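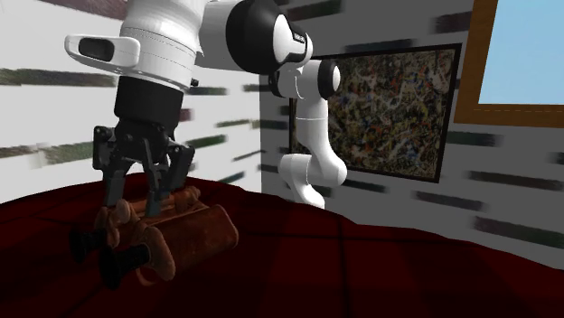 Simulation, Greifer über dem Fernglas, dunkelrote Polsterfläche.

30. Aug. 2021

Auswertung des Wochenendlaufs. 2.824 Episoden auf der Platte, davon 2.000 Training, je 300 für Validierung und Test. Der Rest bleibt vorerst liegen, dort fehlen die Posen im Log.

Das Fernglas ist weiterhin das schwierigste Objekt im Satz. Der Greifpunktschätzer aus Dremudeck legt die Finger fast immer quer über den Gegenstand, einen links, einen rechts, und zielt auf die Mitte. Bei Quadern stimmt das. Beim Fernglas liegt dort das Scharnier, und die Kontaktnormalen stehen schief zueinander. Ich habe die Kandidaten nach Normalenwinkel neu gewichtet und die alte Rangfolge als Vergleich mitlaufen lassen. Auf der Validierung liegt die neue Variante vorn, auf weichen Flächen mit kleinerem Abstand als auf harten. Ob das am Kontaktmodell liegt oder am Verfahren, ist offen.

Zweiter Punkt: Hintergründe. Wände, Bilder und Fenster werden pro Episode neu gezogen. Das Modell ohne diese Variation verliert auf dem Testsatz von Pirnport deutlich, das mit Variation kaum. Bei den stark gemusterten Wänden bleibt die Tiefenschätzung an den Objekträndern unruhig – die Maske für das Fernglas franst dann am Okular aus.

Reibwert im Kontaktmodell noch auf dem Standard von Drendent. Morgen zwei Läufe mit abgesenktem Wert, gleicher Seed. Głowacki will die Zahlen getrennt nach Untergrund, dafür muss das Skript die Materialkennung mitschreiben. Echter Arm frühestens im Oktober.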